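Set-jetting in Grornham

Set-jetting in Grornham is the practice of visiting the town of Grornham to see places used in the filming of the television drama Lokstead, and, when the crew is in town, to stand across the street from them for several hours. The practice began during production of the first season and has outlasted the interest of most of the people who live there.

Background

Grornham is a river town of 3000 people with one main street, a courthouse and a covered bridge that goes nowhere in particular, the road on the far side having been moved. Lokstead is a mystery series set in a fictional town of the same name, where the murder rate would leave Grornham without residents in a few years. The producers picked Grornham for its courthouse steps, which appear in nearly every episode and are climbed far more often on screen than off it. The courthouse entrance in daily use is at the side, next to the parking lot.

Filming has taken place over four seasons, usually starting in September, when the summer visitors have left and the leaves can be relied on to look expensive. Interiors are shot elsewhere. This is a regular source of disappointment to fans who open the door of the diner on Pugh Street and find a tax preparer.

Watching the filming

Production notices are taped to lampposts a few days ahead and give only a street, a time and a code word. The code word for the first two seasons was Liltis, printed on yellow arrows pointing toward the crew parking. It was meant to keep the location quiet. By the end of the first month the bakery was selling a Liltis bun.
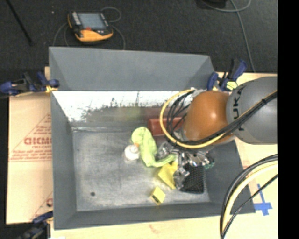 Experienced watchers pay little attention to the notices and look for trucks. A row of white trailers behind the library means a long day on the courthouse lawn. A single truck with its back open usually means a car will be driven past a mailbox until everyone is satisfied with it. Trucks arrive before 6:00 am, the security staff soon after, and the first folding chairs not long behind them. Actual filming tends to begin in the early afternoon, or as soon as the people in the chairs have gone to find lunch.

Relations between watchers and security are generally friendly. Guards are not supposed to say what is being filmed, but most will say when, and several have become known for a shake of the head that saves people an hour. Flash photography is forbidden, as is waving at actors during a take. The largest crowd, put at up to 200, gathered for a night scene in which a stand-in carried a suitcase across the bridge.

Effects on the town

Merchants on Pugh Street are paid for lost business on filming days, and opinion of the show tends to follow the size of the check. The hardware store has kept the sign it was given for the second season, which is nicer than its own and has the wrong name on it. A brown marker now directs drivers to the "Lokstead Bridge." The bridge's real name appears on a plaque underneath, best read from a canoe.

See also

Film tourism
Location scouting
Covered bridges in fiction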